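Muleo brings its home lunch scheme to Salta Street as the old bakery reopens its doors

December 2020

For immediate release

Muleo, the neighbourhood kitchen that has been cooking hot lunches for older people and anyone stuck at home since the spring, is very happy to say that it has a proper home at last. From this month the team will be cooking in the former Lefèvre bakery on Salta Street, a building that many people in this part of town will remember for its Saturday queues and its currant buns, and which had stood shut for longer than any of us like to think about.

It has been quite a year, as everyone reading this will know only too well. Muleo began in May with two borrowed hobs, a very patient church hall and a list of names written on the back of an envelope. We thought we might be asked for a dozen meals a week. By the end of the first month we were cooking for 70 households, and the list now stands at 200, with new names coming in from doctors' surgeries, from daughters and sons who live too far away to pop round, and quite often from next-door neighbours who have noticed that somebody's curtains are staying closed a bit later than they used to.

The meals themselves have stayed simple. There is a soup every day, a main dish that can be warmed through in a pan or a microwave, and something sweet, which more often than not is a crumble (we have become very good at crumble). Lunches go out in boxes with the name of the dish and the warming instructions in large print, and the driver always knocks, steps well back and stops for a chat if a chat is wanted. Some of our regulars are in and out in a moment. Others like to go over the football, the weather and the state of the pavements, and we build the rounds so that there is time for it.

Sibel Keskin, who started Muleo and still makes the lentil soup herself on Monday-to-Friday weeks when she can get to the stove, has been round the bakery more times than she would care to admit. "I used to come in here as a girl with my mother's shopping list," she said. "The first time we got the shutters up there was dust on everything, but you could still feel it was a place made for feeding people. I stood by the old counter and had a bit of a cry, and then I went and found a broom."

The building needed a fair amount of work. The roof over the back store has been mended, the wiring is new, and the long counter has been kept and sanded down so that callers can be served at the front door once that is allowed again. Two of the old ovens were past saving. The third has been cleaned and checked over and will be used for bread, which Muleo has never been able to make before and which we are more excited about than is probably sensible. 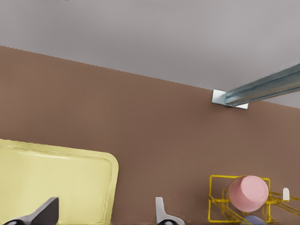 Speaking for herself, Sibel Keskin was glad to hand the word over to Nima Bagheri, and the answer that came back was that a hot lunch is only half of it, that the knock on the door is the other half, and that anyone who has spent a week without hearing their own name said aloud will understand why. Nima added that the bread would be a lovely thing, but that the rounds must never be hurried to make room for it.

We agree with every word of that, and it is why the move will not change how deliveries are made. Each round will keep its own driver as far as possible, so that people see a face they know. Lunches will still arrive between noon and half past one. The telephone line will be open each weekday morning for orders, changes and cancellations, and if a person on the list doesn't come to the door, the driver will ring the kitchen straight away and we will carry on ringing round until we know that all is well.

What will change is how much we can cook. The hall kitchen was only ours until two o'clock, and everything had to be washed, dried and packed into crates before the next users came in. At Salta Street we can start early, leave the stockpots where they are and take a delivery of vegetables at a civilised hour. In the new year we hope to add 90 more places to the list, and to offer a frozen meal for the weekend to anybody who would like one.

None of it comes free, of course. Lunches are paid for on a give-what-you-can basis, and a good many people give a little over so that a neighbour can give less. Itach, the greengrocer on the corner, has supplied our onions, carrots and potatoes at cost since the beginning and has promised to go on doing so. A street collection in the autumn, held mostly by way of buckets on garden walls, brought in £678, and that money has gone on the new fridge. To everyone who dropped in a coin or folded up a note, thank you. It is humming away nicely.

There can't be a grand opening this winter, much as we would have loved one. There will be a candle in the window each evening up to Christmas Eve, and on the last cooking day before the holiday every box will carry a mince pie and a card made by children at the local primary school. We have seen the first batch of cards and can report a great deal of glitter. When it is safe to have people in, we will put the kettle on and throw the doors open for a whole afternoon, and everybody who has eaten, cooked, driven, peeled or paid for a Muleo lunch will be welcome to come and have a look round.

Anyone who would like to join the list, or who is a little worried about someone who might, is warmly invited to get in touch. There are no forms to fill in and no awkward questions. Drivers with a free lunchtime once a fortnight are also very much needed, and so are clean jam jars with lids.

Notes for editors

Muleo cooks and delivers lunches every weekday, apart from bank holidays. Meals can be made without meat, without dairy or with soft textures, and the kitchen is always glad to talk through other needs by telephone.

Sibel Keskin is available for interviews by telephone in the afternoons, once the washing-up is done.

Ends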